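# The Matter of the Hand

*An account entered in the house record of the Urnness Shared Workshop*

## I. Application

In September the Workshop received a request for the long-term use of one table. The applicant, Marilou Samonte, had been a member for 17 months and had never before asked for anything larger than a drawer. She stated on the form that she wished to build a hand. Under "Purpose," she wrote: "To pick up cloth."

The form was returned to her with a request for more detail. She sent it back with one word added, so that the entry read: "To pick up cloth carefully."

Jennylyn Soriano, who kept the register of tables that year, approved the application on the usual terms. The member would pay for her own parts. The member would leave the carpet as she found it. The table would be given up after 100 evenings, whether or not the work was complete.

## II. Progress of the Work

The first fingers were delivered from Bernport in a box marked for another address and were claimed after some correspondence. They closed with enough force to crack a pencil. Ms. Samonte reported this in the log as a fault, and Telmo Aranda, who had the neighboring table and had supplied the pencil, signed as witness.

The wiring took longer than the fingers. On several occasions members were asked not to step over, move, or tidy the cables, and a written notice to this effect was placed at the door. Mr. Aranda observed in the log that he had once considered himself an untidy man and now felt better about it.

The small camera was added late. Ms. Samonte had come to believe that she could not judge a grip from her chair, and that she would have to see it from where the hand was. She kept the round picture open on her screen for whole evenings, with the pink cloth bending over the top of it and the white gear low on the right, and she turned down two invitations to supper.

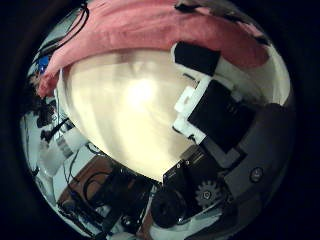
## III. The Question of Purpose

The Workshop does not as a rule inquire into a member's reasons. An exception arose when Milagros Policarpio, visiting from Bernport, asked Ms. Samonte directly what sort of cloth she had in mind. Ms. Policarpio was her aunt and was not bound by the rules of the house.

Ms. Samonte replied that any cloth would do.

Ms. Policarpio said that she had not come by the early ferry to be told that any cloth would do.

It was then stated, in the hearing of Mr. Aranda, that the applicant's mother had for 36 years folded linens at the Hotel Wodier, and that her hands no longer closed in the mornings. She could still fold. She could not take hold of the corner to begin. She had not asked for a machine and had not been told of one.

Ms. Policarpio considered this. She then said that her sister would dislike it very much, and asked whether it could be made to pick up a bag, as her sister was always dropping her bag. Ms. Samonte said that a bag was harder than a sheet in some respects and easier in others. Ms. Policarpio asked to be shown.

## IV. The Demonstration

The demonstration was held at six in the evening. Present were Ms. Samonte, Ms. Policarpio, Ms. Soriano, Mr. Aranda, and Michalis Tsoukalas, who had come in to use the kettle and was asked to remain quiet.

The orange bag was laid on the table without arrangement, as Ms. Samonte wished it to lie as a bag would if it had been dropped. The hand was lowered. On the first attempt it closed on air. On the second it took too much, and the whole bag was dragged toward the plant before the power was cut. Ms. Policarpio put the bag back where it had been and patted it flat, and was asked to make it less flat.

On the third attempt the fingers came down slowly and stopped. They closed on a twisted, raised part of it.

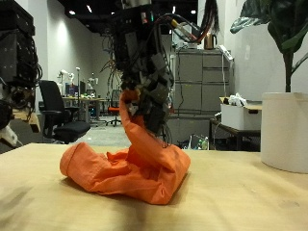

*The third attempt. Photograph by M. Tsoukalas, attached to the log.*

Ms. Samonte did not give the command to lift. Mr. Aranda asked whether something was wrong. She said that nothing was wrong and that she wanted to look at it for a minute. The minute was granted.

Ms. Policarpio then bent down until her face was level with the table and remained there. She said that it was holding the cloth between the ends of its fingers, the way Rosa did when she was checking a hem.

## V. Disposition

The table was given up on the evening it was due. The carpet was inspected and found satisfactory. Mr. Aranda was repaid for one pencil.

Ms. Soriano wrote to the applicant that winter to ask whether the hand was in service, so that the register might be closed. The reply came on the back of a Hotel Wodier laundry slip, in handwriting the Workshop had not seen before. It stated that the machine was too slow, that it was kept by the window next to the ironing, and that it would need to learn pillowcases.

The register has been left open.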